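Talking About Cash Without Falling Out
Speaker notes, Fekthorpe evening talk, July. Start at 7, kettle on afterwards.
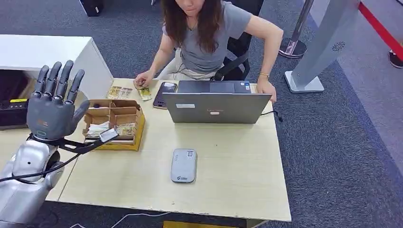 But why bother with notes and coins at all, somebody asked when the talk was put up on the hall website, when the bank does the sums for you? Fair question, and I'm going to start with it (read it out, wait for the nodding, there will be nodding).

My answer is that the bank does the sums after you've spent it. I like to do mine before. Banknotes spread out on a table, laptop open, phone down beside it, ten minutes. You look at the money and you look at the screen and you make the two agree. I've done it at my own kitchen table for years and I still find it oddly cheering!

SLOW DOWN HERE. I gabble this next bit.

The story of the 440. When I first sat down to do this properly I had 440 pounds in the house, in a drawer, in two coats and in a biscuit tin, and if you'd asked me that morning I'd have said 200. I was delighted for an hour and then quite cross, as I'd paid a late fee the month before thinking I was short. Pause for the laugh. If no laugh, carry on to the tin.

The tin. Bring it, hold it up. It's a Zanetti biscuit tin with a dent in the lid and it holds the month's cash, nothing else, no buttons, no spare keys. Someone will ask about envelopes. Envelopes are fine. I went off them when I wrote "food" on one and "fod" on another and used both.

Now the laptop part. Don't get bogged down in spreadsheets, they glaze over (so do I). Say: one sheet, 3 columns. What came in, what went out, what's left. I call my file Ziltlow after the street I grew up on, and I find it faster than if I'd called it Budget, a word that makes me want to go and weed something.

Order of doing it, say it twice:
Get all the cash out and flatten it.
Sort it by value, faces the same way if you're fussy like me.
Count it, write the total down on paper, then count it again.
Only then type it in.

People always want to type first. I did it myself, typed 300, then counted, got a different number and sat there arguing with the screen. Count first. Pick each note up and put it down somewhere else, don't just fan through with your thumb, the new ones stick together something awful. I once gave a window cleaner double and he very decently came back.

Phone: face up or face down, I don't mind, but leave it alone until you've got your total. If it goes off mid-count you'll have to start again, and you'll blame the caller.

Skip this if we're running late: doing it as a couple. One counts, one types, swap the next month. We tried both counting at once and had words over a fiver that was under the fruit bowl.

Mention the Borex folder for receipts, it's the concertina sort, mine has split down one side and I've taped it. Any folder will do. Pass it round, but GET IT BACK, it has my June receipts in it.

Likely questions. What if it doesn't match? Then write down the gap and leave it for the night. I've spent whole evenings hunting for two pounds. What about foreign notes left over from holidays? Separate pile, never in the total, I keep mine in an old glasses case. How often? I do it monthly, on the first evening I can get the table clear.

Finish by asking them to go home and look in their coat pockets. Then tea. Milk's in the small fridge, and the hall wants the chairs stacked by 9.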